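June, notebook 3, ginger beer plant

Right, back on the ginger bug after a break. Janaka Ekanayake handed over a spoonful of the Nadano starter (the one that's been going since before I got here) and I've split it into two jars. Jar A gets raw sugar, jar B gets plain white. Both got 500 mL of boiled and cooled tap water, skin-on ginger, lid loose.

Jar A was fizzing by 4 pm! Jar B just sat there looking sulky, so I gave it another teaspoon of ginger and moved it up near the hot water pipe. I reckon the molasses in the raw sugar is feeding it, but Janaka thinks it's the ginger, as I'd run out and finished jar A off with the organic stuff. Fair point, should've used the same root for both. Next time.

Strained 200 mL off A for the first brew, with lemon and a bit of cream of tartar. Tastes like a flat lemon cordial that's been near a horse, but it's day one. Colour's lovely, sort of a cloudy straw.

Still arguing about glass versus plastic. I'm for plastic while we're learning, you can give it a squeeze and feel the pressure coming up, and I don't fancy mopping the ceiling again.

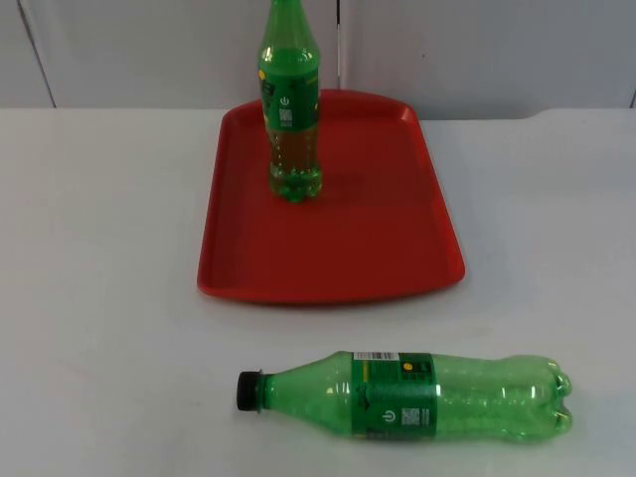
To do

Get more ginger, all from the one bag.
Find the hydrometer (Sowah bench, second drawer?).
Feed both jars before going home, and write the time down.
Ask Janaka how long the old batch took to go dry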